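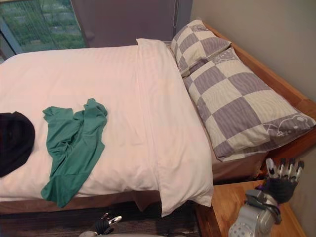 Carkden All-Season Duvet

The Carkden is a mid-weight duvet for people who want one cover on the bed all year. It is made by Plistance in two fills, down and wool, and both use the same cotton shell. The wool version replaces the older Paiva duvet, which we no longer stock.

Shell

The shell is a tightly woven cotton percale. It feels crisp when new and softens after a few washes. The edges are piped and double stitched, and there is a fabric loop at each corner and at the middle of each long side, so the duvet can be tied into a cover that has matching ties. Covers without ties will fit too, but the duvet may slide toward the foot of the bed.

The weave is close enough to hold the down fill without a plastic or waxed lining. New down duvets sometimes let a few small feathers through the seams in the first weeks. Don't pull them out from the front. Pinch the fabric from the other side and draw the feather back in, then rub the spot with a thumb to close the weave.

Fill

Down: white duck down with a small share of feather, held in sewn-through boxes with low inner walls. It is the lighter and loftier of the two and packs down small for storage.

Wool: carded wool batting, quilted in wide channels. It lies flatter, weighs more and drapes closer to the body. Most customers who sleep warm prefer it. There is a faint smell of wool when it comes out of the bag, and it goes away after a day or two of airing.

Sizes

Twin, full/queen and king. The full/queen is one size and will hang lower on a full bed than on a queen. If two people share the bed and one of them tends to pull the covers, go up a size. A king duvet on a queen bed is a common choice, though you will need a king cover to go with it.

The king in down weighs 600 grams more than the full/queen, so check the limit on your washing machine before you order.

Washing

Down: machine wash on a gentle cycle with warm water and a small amount of liquid detergent. Use a front loader or a top loader without a center post. Rinse twice. Tumble dry on low, stopping every half hour to shake the fill out of the corners. Drying takes several hours. The duvet will feel dry on the outside long before the middle is done - press a box between your hands, and if the fill clumps, keep going.

Wool: do not machine wash. Air it outdoors on a dry day, out of direct sun, and spot clean the shell with cool water and wool soap. Dry cleaning is possible but is rarely needed if you use a cover.

Neither fill should be bleached or ironed.

Storage

Put the duvet away clean and completely dry. The cotton bag it ships in is meant for storage and can be kept on a shelf or under the bed. Avoid vacuum bags. They flatten down for good if it is left in them over a season, and they leave hard creases in wool. For the wool version, add cedar blocks to the bag and replace them each year.

Covers and extras

The Zakar cover has ties in the same places as the loops on the Carkden and closes with buttons at the foot. It comes in white, oatmeal and slate. Pillows from the same line are sold separately and are not part of any set.

Customer notes

"I bought the wool one for a cold back bedroom and ended up moving it to our own bed. It is heavier than I expected and took me a week to get used to." - Leonor Bettencourt

"Good duvet. The loops are sewn on properly, which was the problem with my last one. I would have liked a longer size for tall people." - Annick Arnaud

Shipping and returns

Orders ship in two to four business days. King sizes go out in a larger carton and may arrive separately from the rest of your order. Unused duvets can be returned within 30 days in the original bag with the tag still attached. We can't take back a duvet that has been washed or slept under, except for a fault in the stitching or the shell.

The full/queen in wool is out of stock and is expected back in November. You can place a back order now, and your card will be charged when it ships.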